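Missed appointments at a small GP surgery: our project write-up
Group members: Karabo Mokoena, Mpho Sithole, Anel Mathebula and me, Tumelo Zulu

When we had to pick a topic for the health services module I wanted to do something on hospital food, and I lost the vote three to one. So we did missed appointments, and I've come round to it (mostly). The question we settled on was pretty plain: do text reminders cut the number of people who don't turn up, and does it matter what the text says?

Our supervisor, Lama Khasawneh, put us in touch with Moya, a surgery with two sites that uses a booking system called Senar. The practice manager let us have a spreadsheet with all the names and dates of birth stripped out, which took ages to get signed off. We asked in February and it landed in our inbox after Easter, so half of our plan had to be squashed into the last few weeks.

The first sheet had 3,888 booked appointments in it. Loads of those were no use to us – cancelled by the surgery, entered twice, or phone calls logged as visits. After Anel had cleaned it up (she's much more patient than I am) we had 3,141 left. Of those, 2,597 had a reminder text sent the day before and the rest didn't, usually because there was no mobile number on the record.

I should say now that this is a big weakness. People with no mobile number on file are probably different in other ways too. They might be older, or they might have moved and not told anyone. Mpho kept bringing this up in meetings and she was right, so we've been careful not to say the texts caused anything.
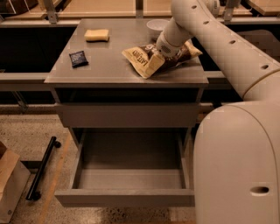
Cabinet top with a sponge, a snack bag and a bowl.

What we found was that people who got a text missed fewer appointments than people who didn't, and the gap was widest for early morning slots. For anything after 4 pm there was hardly any difference at all. I'd expected it to be the other way round! My guess is that people forget a morning appointment and only remember when they're already at work, but we've got nothing in the data to back that up.

The second bit was the wording. Moya had changed its message partway through, from a short one with just the time to a longer one that also had a number to ring if you couldn't make it. More people cancelled ahead after the change, which is good news for the surgery as the slot can go to somebody else. The no-show rate itself only moved a little.

We also ran a short questionnaire in the waiting room and got 124 back. Karabo wrote the questions and typed up all the answers. The comment that came up most was that the phone line is busy first thing, so people give up trying to cancel. Quite a few said they'd like to reply to the text instead. Senar can do this, but the surgery hasn't switched it on yet.

If I did it again I'd sort the data agreement first and write the questionnaire second. I'd also ask people how far they'd travelled, which we left out and then wanted straight away when we were looking at the two sites side by side. The charts and the full list of questions are in the appendix, and Karabo has the cleaned spreadsheet for anyone marking this who needs to check our sums.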